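News from the Toy Corner

Dear members and parents,

The toy corner in Zonddale is open again from Tuesday, March 26, 2024. It was closed since October, and we thank everybody for the patience. In these months Kjell Holmgren has gone through all the shelves, and we now have 187 toys and sets to lend. The old puzzles with missing pieces are gone.

The biggest change is in how we keep the small things. Before, the blocks and cubes lived in plastic bags, and the bags were always torn. Fadi Zein proposed baskets, and we bought them from Bovura. They are easy to carry, and also a small child can reach inside and take what he wants.

One request for when you bring a set back. Please put everything on a light cloth first, so the colors are easy to see, and then put the pieces in the basket one after one. With the set of wooden cubes it goes quickly - red, green and blue, and you are finished. 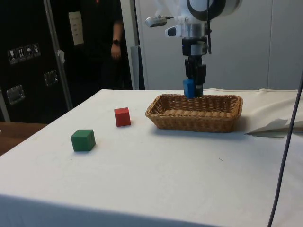
If a piece is missing, please write it on the card at the desk. There is no fine. Many pieces come home later from under a sofa, and you can leave them in the box by the door.

You may borrow 2 sets at a time. The membership stays at 42 for the year, the same as before. Wheels and spare parts for the bigger toys can still be ordered from Drustar - ask Kjell for the list.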